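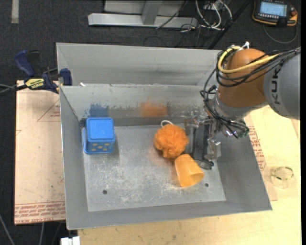

*Figure 4. Arm over the sheet-metal bin, with a cube, a mesh pouf and a cup inside. Bin clamped at the rear left corner.*

## 4. Planning and buying your picking cell

By now you've read section 3 and you know what you want the arm to pick. Good! Now comes the part with the spreadsheet. I've put together the shopping for three of these cells, two at Vavbridge and one for the Civley site, and I got something wrong on every one of them. So this section is the order I'd do things in if I had to start over tomorrow, plus the places where my money went that I hadn't planned on.

All prices are in "units" on the planning sheet. Kgomotso Maluleke set it up that way so the Civley people could use it with their own currency and their own discounts. One unit is whatever you decide it is, just don't change your mind halfway down the column.

### 4.1 Before you ask for any quotes

1. Write down the objects you'll start with. Mix them up: something boxy, something squashy, something thin-walled and see-through that likes to roll over. A cube, a bath pouf and a plastic cup will teach you more about your gripper budget than a whole shelf of cartons.
2. Weigh the heaviest one. Add the weight of the gripper, the brackets that hold the gripper, and the cables that ride along on the wrist. That total is the payload number you take to the arm supplier.
3. Measure the table you already own. Measure it again with the bin on it.
4. Measure how deep your bin is, from the rim to the floor.
5. Pick the side the arm will reach in from, and mark it on the floor plan.

> **Note:** Step 2 is the one people skip. Lwazi Molefe and I skipped it on the first cell and had to go back to the supplier with our hats in our hands.

### 4.2 The arm

1. Decide on new or used. A used arm with its controller and pendant can save you a big chunk of the budget, and I'm a fan - but read the caution below first.
2. Check the reach against the far corner of the bin, with the gripper pointing straight down. Reach figures on a data sheet are usually given for the arm alone, stretched out in a way you'll never use it.
3. Ask for the following, in writing, as separate lines on the quote:
 - arm
 - controller
 - pendant and pendant cable
 - connecting cables, with lengths
 - software options and whether the license moves with the arm
 - delivery to the room (the loading dock is not the room!)
4. Ask how long the quote is good for. Ours ran out while we were waiting on a signature, and the new one was higher.

> **Caution:** Don't buy a used arm without its pendant. Finding a matching one later is slow and painful, and you can't do your first set-up without it. Check that the screen lights up and that the emergency stop has been tested before you pay the last part of the bill.

### 4.3 The gripper and what hangs off it

I budgeted for the gripper. I did not budget for the adapter plate, the brackets, the fittings, the connectors, the spare fingers or the fancy flexible cable. Together those came to more than half the price of the gripper itself (ouch).

1. Choose the finger length from your bin depth. The fingers have to get down to the floor of the bin while the wrist stays clear of the walls. With sloping walls you get a bit more room up top and a bit less at the bottom, so work it out for the corners as well as the middle.
2. Buy two sets of fingertips. If your bin floor is metal, buy three.
3. Order cable that's rated for constant bending wherever it crosses a joint. Ordinary cable is fine for the part that lies on the floor.
4. Add slack. Run a piece of string along the arm, bend every joint as far as your job needs, and let the string tell you the length. Then add a little more.
5. Put cable ties, sleeves and small clips on the list. They cost next to nothing, and if they're missing on the day, you stop.

> **Caution:** Loops of cable near the wrist can snag on the bin rim. Leave enough for the joint to turn, tie back the rest, and run the full motion at low speed with your hand on the stop before you do anything faster.

### 4.4 The bin

You don't need a special bin. You need one that's stiff, won't slide, and that you don't mind scratching up. Ours are gray sheet metal with sloping sides, and things tend to slide back toward the middle, which cuts down on the number of times you have to walk over and rescue something from a corner.

1. Get prices for one bin and for two. The second is usually cheaper, and you'll want it for the place-down side or as a spare.
2. Expect scuffs. A metal floor marks up with use, and the marks show in your camera pictures if you're using vision. I keep that in mind when I'm picking test objects.
3. Plan how you'll hold it down. A bar clamp on the rim does the job and you can get one at any hardware store. Put two on the list anyway.
4. Put a board or a protective sheet under the bin if you care about the tabletop at all.

> **Note:** Athina Kourkoulas priced a custom welded bin for Civley, with feet and bolt holes and everything. It was a lovely drawing. We bought the ordinary one and spent the difference on fingertips.

### 4.5 Filling in the planning sheet

Here's our third cell, as planned. Your numbers will be different, but I'd be surprised if the shape of it was.

| Line | Units |
|---|---|
| Used arm, controller and pendant | 266 |
| Gripper, fittings, cables, spare fingers | 205 |
| Guarding, installation, safety check and training | 273 |
| Bin, clamps, boards, table repairs | 35 |
| **Total** | **779** |

Look at the third line. It's bigger than the arm! When I showed the sheet to Sizwe Pillay, who signs for our equipment, that was the first thing he put his finger on, and he wanted to know if we could trim it. We couldn't. Buying the arm used doesn't make the safety check any cheaper.

To fill in your own:

1. Open the planning sheet and save a copy with your site name.
2. Enter only prices you have in writing. Guesses go in the yellow column.
3. Enter freight on its own line if the supplier hasn't rolled it in.
4. Enter your own people's time. Even if you don't pay for it out of this budget, somebody does.
5. Leave the reserve cell blank until everything else is in, then ask your finance person what percentage they use. Mine changes every year.
6. Send the sheet round for comments before you send it for signature.

> **Note:** Myrtle Holloway at Quinlan does our compliance paperwork and would like me to say that the risk assessment belongs *before* the purchase order. She's right. If the assessment says you need more guarding than you planned, that changes your floor space, and sometimes it changes which arm you should have been looking at.

### 4.6 What order to buy things in

1. Risk assessment and floor plan.
2. Arm, controller, pendant. This is the long wait.
3. Guarding, timed to arrive shortly before the arm.
4. Gripper and adapter plate. Don't order the plate until you have the exact model of the arm confirmed, down to the flange.
5. Cables, once you know where the controller will stand.
6. Bin, clamps, boards and test objects. You can get most of this in one afternoon.

We ordered our first gripper in February and the arm showed up so much later that the gripper's return period had run out before we'd even bolted it on. So don't buy the gripper early just because it's in stock and you're excited. (I was excited.)

### 4.7 Running costs

People ask me what a cell costs once it's up. Put these in next year's budget, not this one:

- fingertips and other wear parts
- one replacement cable for the wrist
- the service visit, if your supplier offers one
- software renewals
- replacement test objects, particularly cups, which crack if you squeeze them too hard
- someone's hours for keeping the area tidy

That last item sounds silly until you've got pendant cable, network cable and power all lying on the same bit of floor. Buy cable trays or floor covers while you still have set-up money. I left it for later on the first cell and then later had its own budget meeting.

> **Caution:** Keep loose cables out of the walkway between the pendant and the table. Whoever is holding the pendant is watching the arm and won't be looking at their feet.

### 4.8 Checks before you sign

- [ ] Payload worked out with gripper, brackets and cables included
- [ ] Reach checked at the far corner, gripper down
- [ ] Finger length checked against bin depth
- [ ] Pendant listed on the quote by name
- [ ] License transfer confirmed in writing (used arms)
- [ ] Risk assessment done and attached
- [ ] Delivery goes all the way to the room
- [ ] Quote dates still good on the day of signing
- [ ] Own labor entered
- [ ] Wear parts moved to next year's sheet

If you're buying through Wivia, their order form has one box for "accessories" and it's tiny. Attach your own list as a second page and write "see attached" in the box. Then go on to section 5 and start clearing some floor.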